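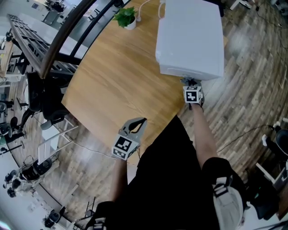
How to Run a Robot Demonstration for Visitors Without Losing the Visitors

Posted 13 December 2020

We open our floor at Atell to outsiders twice a year, and twice a year I swear it will be simpler next time. This page is for whoever gets handed the job after me. It covers the handheld gripper demo, the one people ask to try as soon as they see it.

Before anyone arrives

Pick one table and one task. The first open day had 6 stations and a printed map, and most people spent the visit looking for the restroom. One table is plenty.

Put very little on it. A big box with smooth sides makes a good main object. You can leave a plant on the table if you like. Visitors will ask whether the robot waters it, so have an answer ready.

Check that both grippers open and close all the way, and that the marker cubes are seated tight. A cube that wobbles gives you tracking data that looks like the operator has had eight coffees. Wipe the printed faces with a dry cloth. Do not use the blue spray. We have had the blue spray conversation.

Then look at the floor. Cables love a guest's foot. Route them to the side where the guests won't be standing, tape what you can, and walk the whole route yourself in the shoes you plan to wear.

Start a recording in Ditolance and play it back before the doors open. "The light was on" does not count as a recording. Last December we gave a very good demonstration to a full disk.

The talk

Keep it under two minutes. Visitors who came from Sales will want it shorter, and visitors from a university will start giving it for you.

Say this much: the person holds a gripper in each hand and does a job with them. The black-and-white cubes tell the software where each gripper is. The robot learns from what the person did. Stop there and pick up the grippers. Everyone has stopped listening anyway, they are looking at the fingers.

The demonstration

1. Stand close to the table edge so you can reach the middle without leaning. Leaning looks heroic for one minute and then your back files a complaint.

2. Hold both grippers over the table, fingers open, and wait. Count to two in your head. It gives the software a clean start and the people at the back a chance to shut up.

3. Go for the box with one gripper and keep the other out over the table, open. Bring the fingers in low, against the bottom front edge. Grabbing high on a smooth box mostly teaches a robot how to polish boxes.

4. Move slower than feels natural. Then slower than that. If a guest yawns, you are close to the right speed.

5. Keep the cubes facing out where they can be seen. Turning your wrist to show off the gripper hides the markers, and you'll find a hole in the recording right at the interesting part.

6. Set everything back where it was and do it again. The second go is usually the better one, and by then the late group has found the room.

Letting a visitor try

Somebody will ask. Say yes, but adjust the straps first, and give them one gripper before you give them two. Tell them to squeeze gently. They will not squeeze gently.

Adults freeze up and apologize to the box. Kids are much better at it and do not want to give the grippers back, so agree on a number of turns before you hand anything over.

Questions you will get

Will it take my job? Depends how much of your job is boxes.

Why not just program it? Invite them to write down every step of picking up a box. Offer a pen.

How many recordings do you need? More than we have. The Irketti set is at 562 and we are still adding to it.

Can it fold laundry? Change the subject.

Afterward

Rename the files the same day. "test_final_visitors_2" means something to you tonight and nothing to you by the next morning. Mark the visitor attempts separately so they don't end up in training by accident, charge both grippers, and put the sign-in sheet in the drawer under the printer, the one that sticks.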